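Minutes, handheld capture method, weekly
January 16, 2018
Present: Behrouz Kordestani (chair), Ekell side x2, Nalluso on the phone, me taking notes
Apologies: Ranjbar people, clash with their review

1. Last minutes
Agreed. One correction, the drift figure belonged to the old markers not the new ones. Fixed in the shared copy.

2. Where we are
617 demos logged, 262 kept after filtering. Behrouz not happy with that ratio. Most of the losses are tracking, hardly any are the person fumbling the task. Long discussion of whether the filter is too strict. Threshold was picked on the Skenevden data where everything was on a table and well lit, might not carry over to dispenser work at all. Nalluso want the rejected ones kept in full so they can re-run the filter themselves. Agreed, disk space permitting.

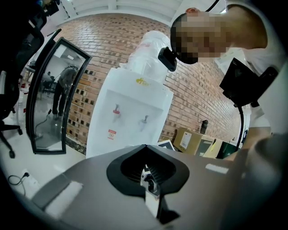

Wide lens on the gripper: still the right choice, says Behrouz. You need the surroundings for localising, and the narrow lens lost position whenever the hand got close to anything. Price is the curvature. Ekell reported straight lines near the border still come out bent after correction, worst in the corners. Will try a second calibration pass with the board held further out. If no better we crop and live with it.

3. Two-handed vs one-handed cup tasks
Main result this time. Same policy, same training budget, only the demos differ. One-handed set: 8 failures in the test batch. Two-handed set did worse, didnt expect that. Behrouz thinks the idle hand is the problem, it wanders about while the other one works and the policy copies the wandering. Ekell think its simpler, second marker drops out of view when that hand hangs low and the pose gets guessed. Both could be true. Needs splitting out before anyone writes it up.

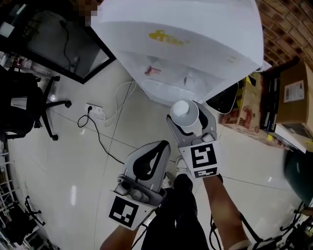

Proposal: ask demonstrators to park the idle hand at a fixed height. Nalluso against, makes the motion stiff and we wanted natural movement in the first place. Compromise, do half the next round parked and half free and compare. No coaching in the free half please.

4. Grip width
Width read from finger markers compared with the encoder log. Close agreement when open, drifts when closing on anything soft. Paper cups give a bit so the commanded width means very little by itself. Behrouz wants width and contact time reported seperately from now on. Also wants the label for "grasp start" tightened up, two annotators are using it differently, one marks first touch and the other marks when the fingers stop.

Decided: fingers stop. Old labels to be redone, almost 553 clips, Ekell will take them if they get the new tool first. 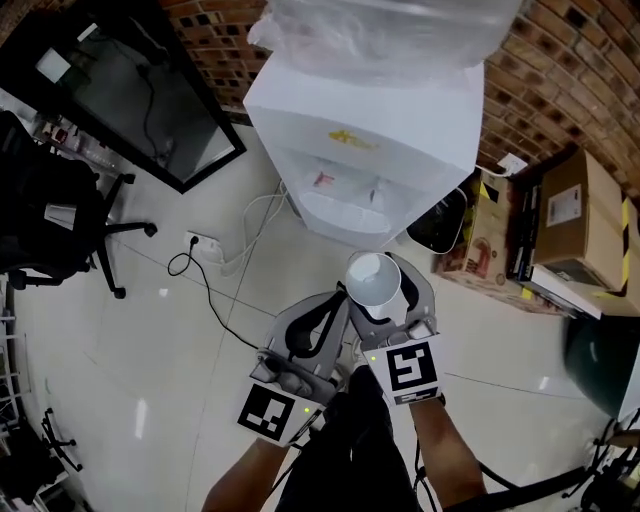

Head view. Question from Nalluso on whether we train on it or only use it for checking. Checking only for now. Tried it as an extra input last June and the gain was too small to trust. Could revisit once the time sync is sorted, streams still slip against each other on long takes.

5. AOB
- Demonstrator instructions are out of date, still describe the old handles
- Ranjbar asking again for the raw logs, Behrouz to reply
- Write-up: method section first, results wait on item 3

Actions
Behrouz: reply to Ranjbar, send filter settings round
Ekell: second calibration pass, relabel grasp starts
Nalluso: re-run filter on rejects
Me: new instruction sheet, parked/free split for next round

Next meeting same time, same room unless told otherwise.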